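Start Dokumentation Datensätze Werkzeuge Changelog Kontakt

# droreo-kitchen-wrist

Teilmenge der Droreo-Aufnahmen für Greifplanung und visuelle Regelung in Küchen. Alle Bilder stammen aus der Sicht handgeführter Greifer. Gepflegt von Shiyu Xiong und Virgilio Tan, Standort Dremville.

## Inhalt

- 700 Episoden, davon 600 für Training, der Rest für Validierung
- Bildstrom, Greiferöffnung und geschätzte 6D-Pose pro Zeitschritt
- kurze Aufgabentexte auf Deutsch und Englisch

Eine Episode umfasst immer nur eine Aufgabe, etwa Besteck umräumen oder ein Tuch zusammenlegen. Episoden mit Posenverlust über 2 Sekunden sind entfernt, kürzere Lücken sind interpoliert und im Feld `pose_valid` markiert.

## Laden

 pip install dindolari
 dindolari fetch kitchen-wrist --split train

Der Loader liefert die Bilder unverzerrt aus. Wer die Rohbilder braucht, setzt `--raw` und rechnet mit etwa dem 4-fachen Platzbedarf.

## Vorverarbeitung

Die Greiferöffnung wird aus dem Bild geschätzt, das Modell dafür liegt unter `tools/jaw`. Die Finger werden vor dem Training des Planers maskiert. Die Masken von Gregor Forsyth passen nur auf die blauen Finger; für andere Farben `tools/mask/calibrate.py` neu laufen lassen. Zeitstempel sind auf den Bildstrom bezogen.

## Bekannte Probleme

- Gemusterte Tücher und Fliesendekore erzeugen falsche Objektvorschläge im Rennie-Detektor.
- Dünne Stiele und Essstäbchen fehlen oft in der Tiefenschätzung.
- Blanker Edelstahl verschiebt Merkmalspunkte, siehe Ticket von Silvia Hubáček.
- Die Aufgabentexte vom Dezember sind noch nicht gegengelesen.

## Änderungen und Fragen

Neue Splits werden donnerstags gebaut. Korrekturen an Labels bitte als Pull Request, Fragen zum Loader an Alasdair Menzies.

## Beispielbild 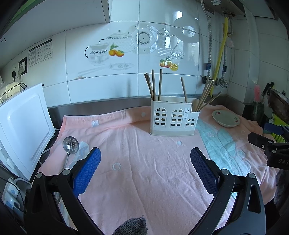
Greifer geöffnet über rosa Tuch, links Schaumlöffel, hinten Halter mit Essstäbchen.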